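Bench notebook, May
Phone and glass panel, white table
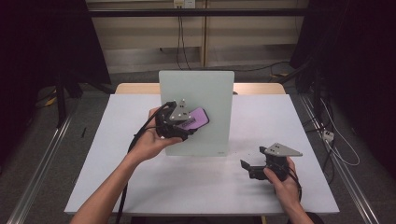 Continuing with leaning the phone upright on the panel. Yesterday's notes only covered laying it flat, and those can stand as they are. Agata Sanna asked for the upright position because the Gudeta shelf display will hold phones that way, with the screen side tipped back a little.

Panel first. The square frosted one from Gidville weighs 622 g on the kitchen scale. I wiped both sides and let it dry before use. Fingerprints hardly show on the frosting but they do change how the phone edge slides, so wipe again after lunch.

Phone is the purple one in the dark case. I tried a second case from Mullico this morning and didn't like it. The rim is rounder and the bottom edge creeps forward on the white top. Went back to the dark one and left it on.

What works so far: bottom edge down first, a thumb's width out from the glass, then let the top come back until it touches. Going in top first pushes the panel. Letting go early gives a small knock, no harm done, but the phone ends up crooked.

Left it standing for 20 minutes during the break at 10:30. No slip that I could find against the pencil tick. Erase the tick before anyone else uses the table.

Ashton Whitcombe thinks a strip of felt under the bottom edge would help. Maybe. There is a roll of Vivard felt in the drawer, 41 cm left on it, enough for one try. I would rather see how the bare surface does over a longer stretch before adding anything.

Still to do:
phone closer to the corner of the panel
same again with the phone on its long side
ask Agata how far back the display leans, her sketch has no angle on it
order more wipes, the pack of 200 is nearly gone

Stopped at 4:15. Phone put on charge, panel back in its sleeve on the lower shelf.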